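年末の飲料在庫整理と、ペットボトルの置き方についてのメモ

2020-12-29

年内の作業が片付いたので、飲み物の保管方法を見直した。以前から棚の使い方に無駄があり、同じ銘柄のボトルが複数の場所に分散していた。3月に一度まとめたはずだが、補充のたびに空いている場所へ押し込んだ結果、元に戻っている。今回は置き方の規則を先に決めてから並べ直すことにした。

対象は、オレンジ色のジュース系飲料のペットボトルが中心である。水と茶は箱のまま床に置いているので今回は触らない。ジュースは箱から出して使うことが多く、棚の中で一番場所が乱れる。

最初に決めるのは、立てるか寝かせるかである。立てる場合の利点は、口が上を向くので漏れの心配が少ないこと、底面積が小さいことの二点。欠点は棚板の間隔が要ること、奥のボトルが見えないこと。うちの棚はCarbergの古い型で、棚板の間隔が狭い段と広い段が混在している。狭い段の有効高は200 mmで、手持ちのボトルは立てると入らない。棚板の位置はダボ穴のピッチで決まり、これが40 mm刻みなので、1段上げると今度は上の段に箱が入らなくなる。

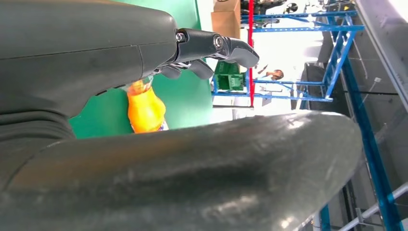 狭い段は横置き専用と割り切った。横置きで問題になるのは転がりである。円筒形に近い胴は、棚板がわずかでも傾いていると手前か横に動く。棚の水平を測ったところ、奥行き方向に2 mmの差があった。手前が低い。脚の下に薄い板を挟んで修正したが、床の側にも癖があるため、これだけに頼らず滑り止めのシートを敷くことにした。

シートはGrubeの網目状のものと、Wellonの平滑なものを比べた。網目状は摩擦が十分で、ボトルを軽く押した程度では動かない。ただし、ラベルの継ぎ目が網に引っかかることがあり、引き出すときに端がめくれる。平滑なほうは引っかからない代わりに、埃が付くと急に滑るようになる。拭けば戻る。掃除の頻度を考えて網目状を採用し、取り出すときは手前に引かずに一度持ち上げる運用とした。

次に向き。キャップの向きは全部そろえる。混在させると、肩の細い部分と胴の太い部分が互い違いになって収まりが良さそうに見えるが、1本抜いたときに隣が斜めに倒れ込む。そろえておけば、抜いた跡は単純な隙間になる。向きは左にした。右利きで胴をつかんで持ち上げると、そのまま手首を返すだけでキャップが上に来る。試しに右向きにもしてみたが、持ち替えが一回増える。

ラベルは上向きにする。賞味期限の印字位置は製品によって違い、キャップ側に入っているもの、肩に入っているものがあるので、ラベルを上にしても期限が読めるとは限らない。それでも銘柄と内容量がすぐ分かるだけで選ぶ時間は減る。期限については、棚の手前に月だけ書いた紙片を置くことにした。1本ずつ書き込む方法は続かなかった経験がある。

間隔は詰めすぎないほうがよい。胴同士が接触していると、指を入れる余地がなく、結局キャップをつまんで引くことになる。キャップ付近は細くてつかみやすいが、満量のボトルをそこだけで支えると先が下がる。胴の中央よりややキャップ寄りを持つのが安定する。隙間が大きすぎれば収容本数が減るので、指の厚みを基準に決めた。
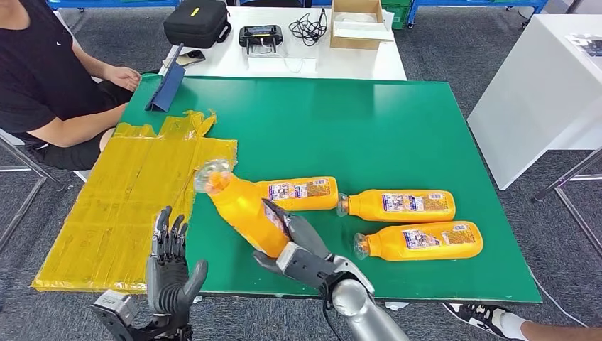
並べ終わった後に、段ごとの取り出しやすさを確認した。腰から胸の高さの段は特に問題がない。膝より下の段では、上から覆いかぶさる形で手を入れるため、手の甲が上の棚板に当たる。この段は頻度の低いものに回し、ジュースは一つ上に移した。奥行きは2列まで。3列目は手が届いても見えず、期限切れの原因になる。

箱から出すタイミングも決めておく。以前は買ってきた日に全部出していたが、これだと棚があふれた分がテーブルに残る。今後は手前の列が空いてから補充し、残りは箱のまま置く。箱の寸法は銘柄ごとに違うので、床側の置き場は幅だけ決めて高さは制限しない。

転がり対策の仕切りについても検討した。Stiltgateの差し込み式の仕切り板は幅50 mmから調整できるが、最小幅付近では溝が浅く、横から押されると外れる。両面テープで固定すれば使えるものの、配置を変えられなくなるので見送った。代わりに棚の右端に角材を1本置いてある。端の1本が止まれば残りも動かない。

この方法はSigne Gunnlaugssonさんに以前教わった瓶の寝かせ方を元にしている。彼女の場合はガラス瓶で、瓶の間に布を挟んでいた。ペットボトルは軽く当たっても割れないので布は省いた。その代わり、つかむ力で胴がへこむ。薄い胴のものは強く握らず、指を回り込ませて下から支える。開封済みのものは横置きの対象外で、すべて冷蔵庫のドア側に立てる。

未処理は次の通り。
棚の脚に挟んだ板の固定。
茶の箱の置き場の再検討。
網目状シートの端の切りそろえ。現状は手前に少し余っている。

シートの耐久性は、次に棚を空にするときに裏面を見て判断する。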